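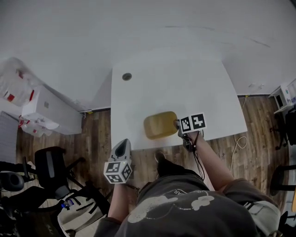

Hello all,

Catching up on the list after a fortnight away, and I wanted to chip in on the walking route before it gets printed.

> I've been over the Borside to Trislow leg again and I still think we should send people along the old railway. It's flat, it's hard to get lost on and there's a tea hut at the halfway point. The hill path is prettier but it was a bog in February and two of our party turned back. Can anyone say what it's like now? Also, does the bus still stop at Stivine Bridge?

I did the hill path last month and it was fine! Muddy by the second gate (it always is, I've lost a boot there before now) but the rest was firm underfoot and the larks were going mad. It climbs to 546 feet, most of it in one go just after the farm, so I'd want that in the leaflet in nice big letters. My knees would have liked some warning.

Could we print both? Railway as the main route, hill path as a dotted line for anyone feeling springy. They meet up again at the ford, so you could still have everyone at Trislow in time for lunch. The railway does go on a bit, mind you – all those cuttings, and not a view until you're nearly there.

The bus does still stop at Stivine Bridge, but only if you stick your arm out, and the last one back is at 20 past five. I missed it once and had to walk home along the main road in the dark, which I don't recommend.

On numbers, 600 leaflets sounds like a lot to me. We had 3 boxes left over last time and they're still under my stairs. Has anyone asked Quezada Print what they'd charge for a smaller run?

I'm happy to walk either route again before the clocks change if somebody wants company. I'll bring the flask.

Cheers for now,
the one with the boxes under the stairs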